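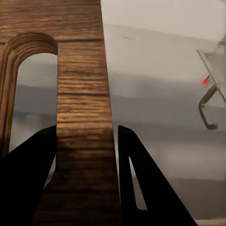 How do you teach a robot to pick something up? You can't just tell it, because a robot has no clue what "grab that" means! So I show it, a bit like my grandpa showed me how to tie my shoes, with his hands over mine. I do my showing on a computer first, in a pretend world we call Muteo. The robot in there has two black fingers, and my job is to steer them until the wooden upright next to the arch is right between them. Then I squeeze.

What does steering feel like?

I hold a controller, and when my hand moves left, the robot's hand moves left too. Easy, right? Well, my first try was terrible. I knocked the whole board over and my friend Wanpen Thongsuk laughed so hard she got hiccups.

Why do it more than once?

The computer saves every move I make. One go is called a demonstration (that's a big word for "watch me do it"). I did 155 of them for this one job, and I start from a slightly different place each time - a little higher, a little more to the side. If I always started in the same spot, the robot would only learn that one spot.

Can you teach a real robot this way?

Yes, and there's another way too. With some robots you can hold the arm and push it gently along the path you want, and it remembers. Géza Szénási does that in the room next to mine. He says it's like dancing with somebody very stiff.

Try it at home! Ask a friend to close their eyes, then guide their hand to a cup. Now try it again using only words. Which was harder?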